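Kirotico Opens Registration for Its Student Spreadsheet Modeling Contest

Entries are open to college and university teams in the United States and Canada, with the final round to be held in Skelley in May

SKELLEY – Kirotico, a provider of training and testing in spreadsheet-based financial modeling, today announced that registration is open for the fourth season of the Anghel Cup, its contest for student teams. The contest asks teams to build working financial models from a written case under a fixed time limit. It is open to undergraduate and graduate students in any field of study.

Last season the contest received entries from 588 teams, up from 406 the season before. Kirotico expects the number to rise again and has added a second online qualifying round so that teams with exam conflicts will have another date on which to compete.

"Students learn the formulas in class, but they seldom have the chance to build a full model against the clock and have it read closely by people who do this for a living," the company said in a statement. "The contest was set up to give them that chance. We have been pleased to see teams come forward from community colleges and from engineering and agriculture programs as well as from business schools."

How the Contest Works

Each team has 4 members, all of whom must be enrolled at the same school at the time of the qualifying round. A school may enter as many teams as it wishes. One faculty or staff member must be named as the team's contact, but that person may not take part in the work or be in the same room while a round is under way.

In the qualifying round, teams receive a case by download at 1 p.m. Eastern time and must upload a single workbook by 5 p.m. The case describes a company or a public project, with a set of starting figures and a list of questions that the model must answer. Past cases have dealt with a ferry operator, a chain of dental offices, a county water system and a maker of school furniture.

The top 25 teams from the two qualifying rounds combined will be invited to the final. A team may enter both rounds, in which case the higher of its two scores will stand.

Changes to Scoring

Kirotico has revised the scoring guide for the new season after comments from teams and judges. Correct answers to the case questions will continue to carry the most weight. More points will now be given for clear layout, for keeping inputs apart from calculations, and for checks that show whether the balance sheet and cash flow statement agree.

Points will be taken off for numbers typed directly into formulas and for hidden rows or sheets that are not listed on the cover page. Circular references will be allowed only where the case calls for them – for example, where interest is charged on an average debt balance – and must come with a switch that turns them off.

Macros and outside add-ins remain barred. Teams may use any spreadsheet program they choose, provided that the finished workbook opens in the standard file format named in the rules.

The Final Round

The final will take place at the Ata Conference Center in Skelley. Finalist teams will work on a longer case in the morning and present their results to a panel of judges in the afternoon. Each presentation will last ten minutes and will be followed by questions. Presentations are open to the public, and seats may be reserved through the contest website once the list of finalists has been posted.

Kirotico will cover hotel rooms for all finalists and will pay part of the travel costs for teams coming from outside the state. Members of the winning team will each receive a cash award and free entry to the company's advanced modeling certificate. Awards will also be given for the best first-time team and for the clearest workbook.
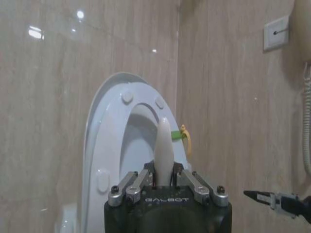 Registration and Key Dates

Teams may register through the contest website until the end of January. There is no entry fee. The first qualifying round will be held in February and the second in March, and finalists will be notified by email in early April.

A practice case with a full solution workbook is available now to all registered teams. Two online question sessions on the rules and scoring guide will be held before the first qualifying round, and recordings will be posted for those unable to attend.

About Kirotico

Kirotico provides courses, certificates and practice materials in financial modeling to companies, public agencies and schools. The company is based in Skelley.

Media Contact

Kirotico Press Office, Skelley. Requests for interviews and for press seats at the final may be sent through the press page of the company's website.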